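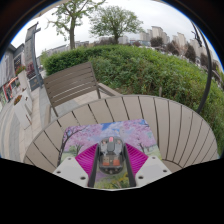
Snails of Billach win a stay of execution

Nov 29, 2021

The resurfacing of the old quarry road at Billach has been put off until spring, after a survey found that the wall running beside it is full of sleeping snails.

Full is the surveyors' word. Between the cattle grid and the bend they logged 1,944 of them, packed into the gaps between the stones with their front doors sealed for the winter. The contractors, Lernivetti, had been booked to take the wall down in December and put it back up in a straighter line. They have now gone to mend a car park in Skasow instead.

The animals are door snails, a family of thin, spindle-shaped creatures that look like something you'd find in the bottom of a sewing box. Their shells coil to the left, where most snails' coil to the right, and inside the opening is a small hard plate that slides across when the owner has had enough. They like damp, lime-rich walls that have been left alone for a long time, a description that covers most of Billach.

Door snails are not great travellers. A marked group followed by the Zapata Field Club over two summers moved, on average, less than the length of a garden spade, and several were found on the stone where they had been left. One did cross to the other side of the wall. The club's newsletter gave it half a page.

This lack of ambition is the difficulty. A beetle or a spider turned out of a wall will usually find another, but a door snail knocked into the road in winter is likely to stay there. Moving them by hand was considered and costed at 72 working days, at which point it was considered rather less.

The snails spend the cold months clustered deep in the cracks, often a dozen or more together, living off what they ate in autumn. That will have been algae, lichen and rotting leaves, scraped up at night with a tongue covered in tiny teeth. On mild, wet evenings they may come out for an hour or so. The survey was done on two such evenings by torchlight, and the report notes that a passing driver stopped to ask if anyone had lost a contact lens.

Under the new plan the wall will be done in 20 short sections, starting in spring once the snails are up and about. Each stretch will be left standing until the one before it has been rebuilt, and the old stones will go back in with their moss facing outwards. Mortar is out. So is the straighter line, as the bulge by the gate holds 431 snails and has been classed as a feature.

Not everyone on the quarry road is pleased. The potholes that started all this are still there, and the largest has been through two winters and now has its own newts — a matter the survey mentions in a footnote and which the highways office says it is reading with interest.

Drivers are asked to keep their speed down past the wall until the work is finished. The snails have been keeping theirs down for years.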